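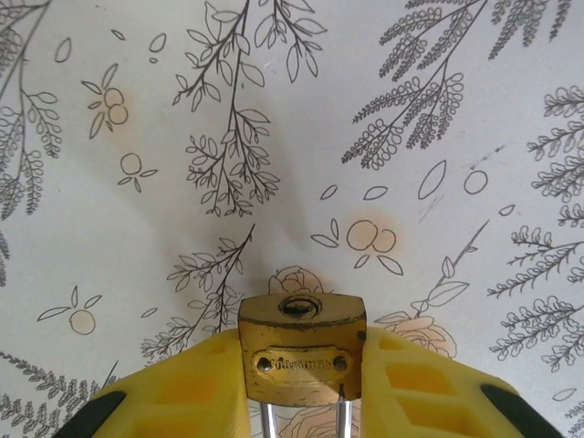
A reader at Gullell wrote in to ask whether the basket entries record who made each piece or only who sold it. Mostly the seller, was the answer, and the maker field stays blank wherever the ledgers are silent.

# Mosia Basketry Records

Transcribed entries from the Mosia trading ledgers, covering river cane and split ash baskets bought from families along the lower river. The table has 2766 rows, one per ledger line. A line may cover a single basket or a nested set.

## Files

- `entries.csv` — the main table
- `patterns.csv` — 61 pattern names, with spelling variants
- `places.csv` — 137 place names as written, with modern names where known
- `notes.txt` — transcribers' remarks

## Fields

`line_id`, `ledger`, `page`, `seller`, `maker`, `pattern`, `dye_colour`, `price`, `place`

Prices are left in the currency of the ledger. Spelling in `seller` and `place` follows the page. Don't merge two sellers on spelling alone — cousins often shared a name, and the clerks weren't careful.

## Restricted material

Pattern names that families asked us to keep back are marked `withheld`. The line is still there, so totals come out right. Please don't try to fill them in from other sources.

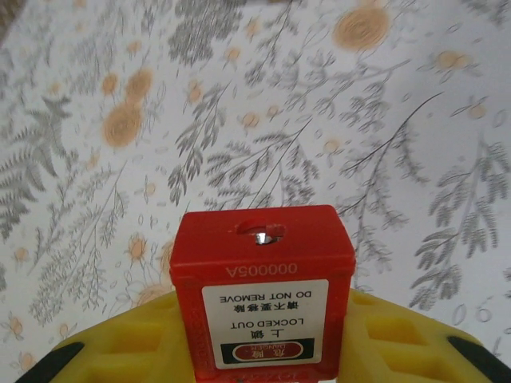
*Red lockout device, marked 000005A.*

## Known problems

The Rusier ledger has water damage and its October pages are out of order. The first 1000 rows were typed before we settled on a list of dye colours, so "black" and "dark" both turn up there. The Dambrauskienė copybook repeats some lines from the Rusier ledger. These are flagged in `notes.txt` but not removed.

## Use

Free for family research and teaching. For publication, write to the Mosia office first.

Last updated 9/9/20

Related

- Mosia Place Names
- Rusier Ledger: page index
- River Cane Dyes, a word list
- Gullell Family Letters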